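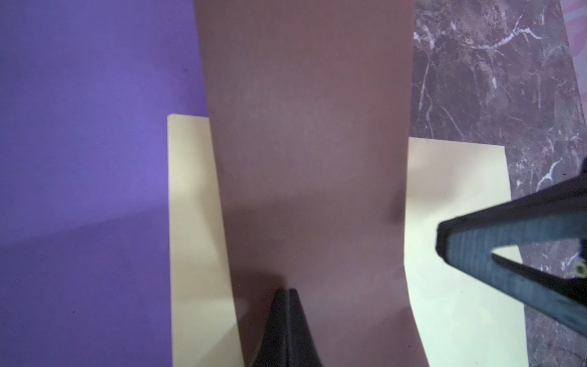 Minutes taken by Elínborg Hafþórsson
June 21, 2019

Girkham Pipeline Watch, regular monthly meeting
Chair: Grethe Þorgeirsson

Opening. Grethe called us to order at 7 p.m. and got straight to the news everyone had come for: the county has agreed to a second public hearing on the Laxdal gas line! Minutes of the last meeting were approved with one correction (the creek crossing is north of the Lolach road, and we had it south).

Laxdal line. The hearing request went in with 220 signatures, of which the clerk accepted 183. That is well over what we needed, and there was a round of applause for the people who stood outside the feed store two Saturdays running. Grethe read out the county's letter. The hearing will cover the route change and the stream permit, but it won't reopen the lease question. Several members were unhappy about the leases being left out, and it was agreed to raise them in writing anyway.

Stream permit. Dradier, the company building the line, has applied to trench across Lolach Creek where the first plan had them drilling under it. Elínborg has read the whole application (46 pages, and she recommends the map at the back to everybody). It gives no plan for high water in spring. We think this is our strongest point and a really good one to build the evening on.

Moved: that the group file written comments asking the county to require drilling at the creek. Seconded and carried, no votes against.

Landowners. Two families on the east side have had new survey letters. Grethe will call them both before the weekend is out. Anyone else who gets a letter, please keep the envelope, as the postmark matters for the reply deadline.

Speakers. We have 20 minutes as a group, plus three minutes for each resident who signs up. Sign-up is at the door. A practice night was suggested and warmly received, date to be set by email.

Other business. The yard signs are back from the printer and they look wonderful. Take two, give one to a neighbor.

Actions
Elínborg: draft of written comments
Grethe: landowner calls, practice night email
All: read the route map

Adjourned 8:35 p.m.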